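Recording laundry demonstrations at home: bench notes

Posted by Maximiliano Ibarra
17 June 2021
25 comments | 60 shares

These notes cover the hanging and unhanging task for Stikuvus, as recorded in the Mernmont utility room. They assume the arm is bolted down, the wrist camera is calibrated and the operator has finished the practice set. Folding has its own page.

Setting the rail. Fix the rail height before the first episode and mark it with tape on the upright. If the rail slips during a session, stop, reset it to the tape and write the episode number in the log. Do not correct the height halfway through an episode.

Choosing clothes. Mix waistbands, collars and plain hems in every batch. Elastic waistbands are the hardest case for the policy and should appear in at least 25 of every 100 episodes. Empty the pockets. Close zippers, leave buttons as they are. Wash new items once, as sizing in the fabric makes them hang stiffly and the examples do not carry over well to worn clothes.

Hangers. Thin hangers are worth the trouble. They blur at close range and the policy needs to see that. Use at least two colors in a batch, and do not always pair the same hanger with the same garment. Edit Virág found in March that the Bisine set had one shirt on one hanger all the way through, and the trained model looked for the hanger color and ignored the collar. That set was recorded again.

Approach. Come in with the fingers open and level with the part to be grasped. Pause for one second before closing. Close on a double layer of fabric where there is one. If the fingers catch a second garment, let go, back out along the same path and try again in the same episode. Recoveries are useful and should be kept. Label them "retry".

Crowding. Start a batch with the clothes spread along the rail, then push them closer together every ten episodes. By the end they should overlap enough that some hangers are partly hidden.

Olive, orange and teal clothes, light-blue hangers:

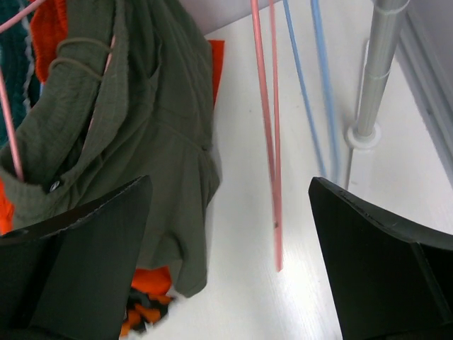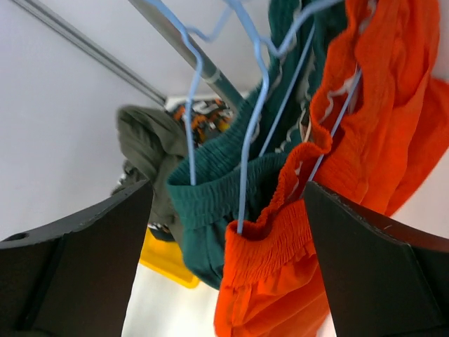
Lighting. Shiny white surfaces will glare under a ceiling lamp. Leave the lamp on for half the batch and use window light for the other half. Lock the exposure in both cases. Auto exposure shifts as the wrist tilts and makes the orange fabrics drift toward red.

When to throw an episode out. Discard it if the camera drops more than five frames in a row, if a hand enters the work area, or if the operator changes the goal partway. Slow episodes stay in. A dropped garment stays in if the operator picks it up again.

Volume. The Powell comparison used 1000 episodes per task and the curve was flat well before that. For a new garment type we now record nearly 100, train, look at the failures and record more of whatever failed. One operator should not do more than 60 in a day. Grasps get sloppy past that point and the replay shows it.

Cleaning. Wipe lint off the finger pads and the lens at every break. Use a dry microfiber cloth on the lens and a damp one on the pads, and let the pads dry fully before the next episode.

Naming: task, garment, hanger color, operator initials, number. No spaces.

25 comments
Share this page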